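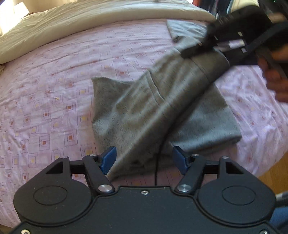 Meine Schwester findet, man müsse so eine Reise schon im Zug aufschreiben, sonst sei nach zwei Tagen die Hälfte weg, und sie hat ja recht, wie meistens, auch wenn ich es ihr am Telefon nicht gesagt habe. Also hole ich es jetzt nach, mit Tee und bei offenem Fenster, und fange bei Flimcombe an, weil mir das am liebsten war.

Neun Tage waren wir unterwegs, acht davon mit Sonne, und den einen verregneten haben wir in der kleinen Bücherstube in Flimcombe verbracht, oben unter dem Dach, wo die Sessel so tief sind, dass man kaum wieder herauskommt. Ich habe dort ein Heft über die alte Küstenbahn gelesen, von vorn bis hinten, samt den Fahrplänen! Die Strecke nach Clirnotby hatte früher einen Speisewagen, man stelle sich das vor, und heute gibt es nicht einmal mehr einen Automaten am Bahnsteig. Wir sind sie trotzdem gefahren, hin und zurück, mit Käsebroten auf den Knien, und meine Schwester hat die ganze Zeit links sitzen wollen wegen des Meeres und auf dem Rückweg dann rechts, obwohl die Sonne blendete.

In Clirnotby selbst war Markt. Ich habe Pflaumen gekauft, viel zu viele, und ein Glas Honig, das den Koffer zum Glück überstanden hat. Der Pfarrgarten ist immer noch so schön wie im Mai vor ein paar Jahren, nur die große Linde ist weg, und das hat mir doch einen Stich gegeben — man hängt ja an Bäumen mehr, als man denkt.

Seit gestern nun wieder die eigenen vier Wände. Die Post lag bis zur Türschwelle, die Tomaten haben durchgehalten, und ich habe zum ersten Mal seit Langem bis halb neun geschlafen. Den Koffer habe ich noch am Abend ausgepackt, das muss bei mir sofort sein, sonst steht er bis Weihnachten im Flur.
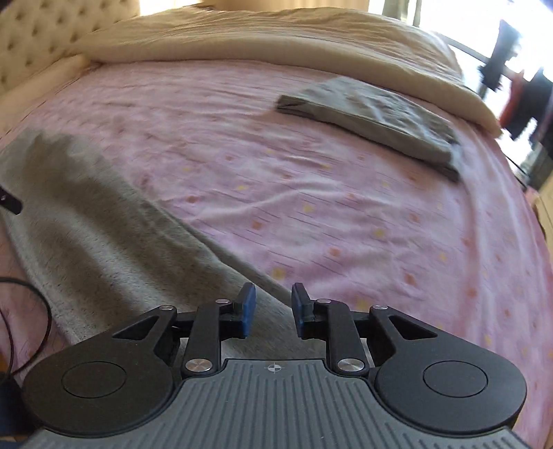
Was ich nicht vergessen will

Das Pflaumenmus diesmal mit weniger Zucker, dafür mit einer Zimtstange. Der Bücherstube eine Karte schreiben und nach dem zweiten Heft fragen, das war gerade verliehen. Meiner Schwester das Geld für die Fahrkarten geben, sie wird es wieder nicht nehmen wollen, dann stecke ich es ihr eben in die Manteltasche. Und im nächsten Jahr vielleicht doch einmal länger bleiben, zwei Wochen, wenn das Zimmer mit dem Balkon frei ist.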